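Home Management Basics, Unit 2: The Shared Work Table
Course handout, Luteo Evening School

Welcome back, everyone! Last time we talked about cupboards and drawers, and I promised we would get to tables next, so that's where we are. A table that gets used for a bit of everything (supper dishes, bills, music while you tidy) needs a little more thought than one with a single job, and I'd like us to take our time with it.

Start with the surface itself
Get down low and look across the top with good light coming from one side. Scratches and specks that you would never notice from above tend to show up nicely that way, especially on a darker color such as teal. Wipe along the length of the table, then across it, and write down any marks that stay put.

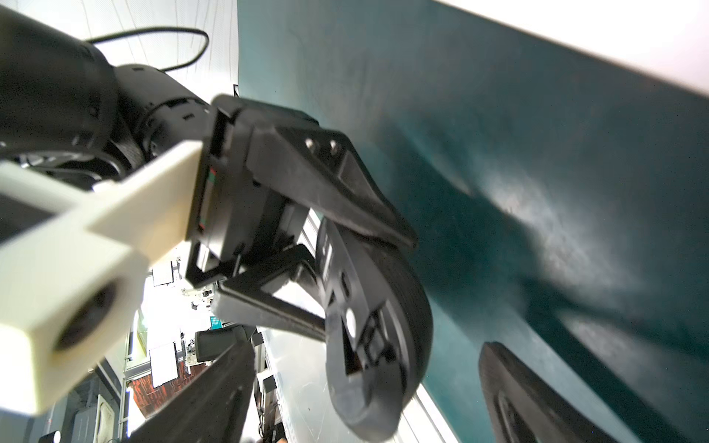 Give each thing a home
Dishes and electronics can share a table as long as each has its own spot. I like to leave the middle for the laptop and move the bowls up off the surface altogether, and a wire basket on the wall is lovely for this. Stemmed glasses can hang upside down from a stand with hooks, toward the back, well away from elbows. Plates are the ones that wander, so decide on their place before you start. A rail with a few hooks along the back wall gives you somewhere for towels and cloths, too. For homework, please sketch your own table this way, and bring the sketch along even if it's messy!
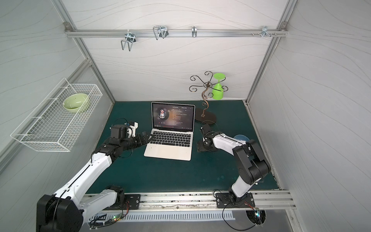 Should I clear the table completely before I sort it?
For your first try, I would. It's much easier to choose a place for each thing when the top is bare, and once you have done it a time or two you can sort around whatever is already there.

Reading for next time: the Rivis course reader, page 239, the part on drying racks.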